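Reading time: 3 min

Unit 3: Choosing a gripper for screw-together furniture

The lab task for this unit is a plastic frame with four corner sockets and tubular legs that thread into them. A bored ten-year-old can put one together. Your job is to get two arms to do the same, and then to explain in writing why they didn't.

We compare two sets of fingers. The Zorkel set is hard and narrow. The Rirnell set is rounder and softer, and costs enough that you will sign for it. Both go on the same wrist and run off the same Bensaid controller, so if one does worse you can't blame the controller until you've tried the other.

3.1 Contact

Start with the wrist camera. A smooth white tube gives you almost nothing to look at: no corners, no print, and shading so faint that your edge detector will fall in love with the tray behind it. What you can judge is where the pads sit. Look for a fingertip against the tube near the flare, and look for a gap at the other one. Dust on the pads counts as data. Wipe them between runs and write down that you did.
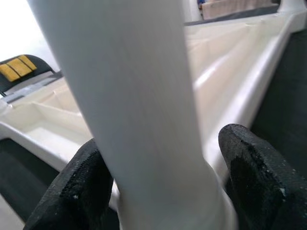 3.2 Approach

Bring the leg in at a slant and straighten it late. Students like to go vertical early because it looks tidy on the planner screen, and then the forearm has no room left. Grip a short distance above the threaded end. Grip too high and any wobble in the wrist grows by the time it reaches the thread.

Mind the cables, which are long enough to reach the work and therefore long enough to snag on it.
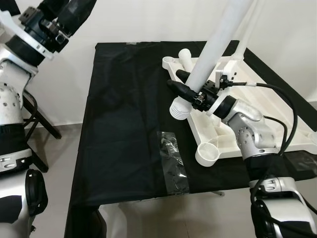

Huệ Phùng objects to all of this. Her view is that the slanted approach only hides a bad wrist calibration, and that anyone who calibrated properly could come in vertical every time. She may be right. She has also been asked to show us, and July is filling up.

3.3 Holding the other half

A leg that turns will happily take the frame with it. The second arm is there to stop that, and it's the arm everybody forgets to tune. Hook a finger on the rim and keep the force low. Push hard and you tilt the frame, at which point the thread you so carefully lined up is lined up with something else.

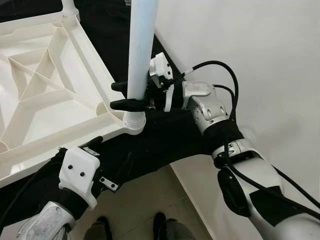
Fig. 3.3. Right gripper on the leg above the collar, left finger on the rim.

For the comparison, run 11 attempts with each finger set. Log the closing force, the wrist angle at first contact and how the attempt ended. "Weird" is not an ending. The Munier logging script samples at 100 Hz by default; leave it there. Last year a team set it to 1000 and turned in a file that no one has yet opened.

3.4 Reading a hold

A leg standing over its socket proves very little. It may be threaded, cross-threaded or just resting there while the gripper does all the work. Before you score an attempt, check three things in the log: torque at the wrist, travel along the tube, and whether the left arm moved when it had no business moving.
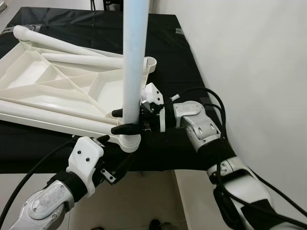 ROBOTICS TEACHING LAB, July

Write-ups are due before the next session, on paper, two pages at most. Put both finger sets in one table and use the same units in every column. If the cheap fingers win, say so. The Rirnell set goes back in its case either way, pads facing up.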